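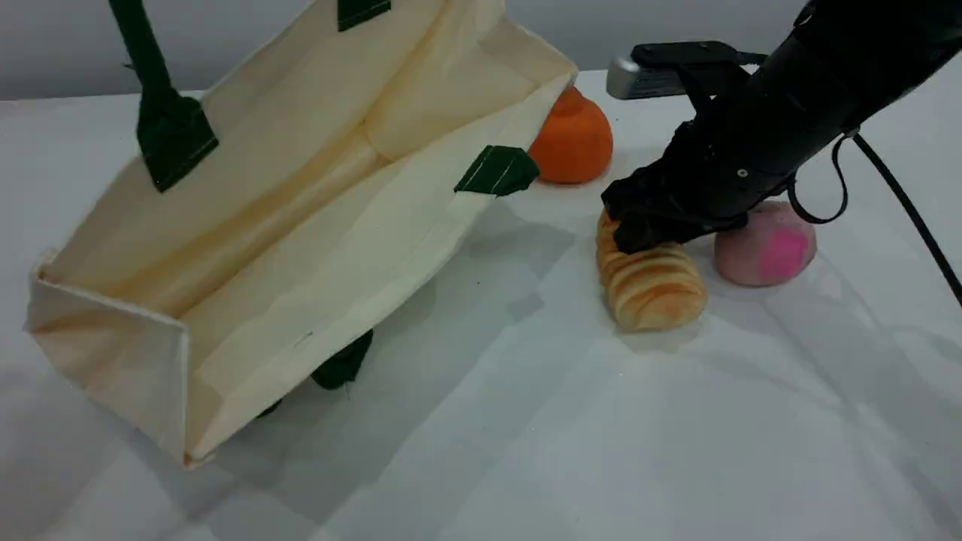 Every fall I get the same message from friends who've booked a half day on a fishing charter for the first time: what do I bring, and am I going to be sick? So I'm writing it all down, the way I wish somebody had done for me before my first trip out of Moulin. Start with the bag. Skip the hard suitcase and the giant cooler, because deck space on a small boat is tight and the captain will want things tucked away. A boxy canvas tote like my cream one with the dark green handles is just right. It'll lie flat on its side under a bench and you can reach straight into it when the boat is rolling (and it will roll!).

Now pack it. Put the things you won't need until later at the bottom: dry shirt, light rain jacket, a spare pair of socks. Sunscreen goes near the top, 50 or higher, the lotion kind. Spray just blows onto the person behind you, as my friend Elin found out in October. Add polarized sunglasses with a strap, a hat that fits tight, and soft-soled shoes that won't mark the deck.

Next, your stomach. If you take motion sickness pills, read the label the night before, as most of them need to be in you well before you leave the dock. Eat a plain breakfast. I do dry toast and a banana, and I save the coffee for afterward, which hurts.

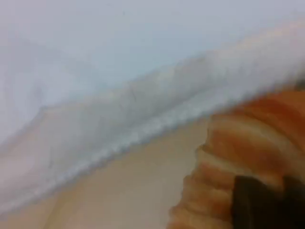
Once you're out there, stay toward the back of the boat, where it moves least, and keep your eyes on the horizon. Don't go stare at your phone in the cabin! If you feel queasy, tell the mate early. They've seen it all before.

When a fish hits, wait for the mate to tell you what to do. Usually it's lift the rod slowly, then reel as you lower it, and repeat until your arms are jelly. Keep the tip up and the line tight. My first decent mahi took 11 minutes and I was useless for the rest of the morning.

Last thing, ask about the catch before you book. Some boats keep it, some split it, and some will clean your share and bag it for you. Bring cash for the crew's tip too.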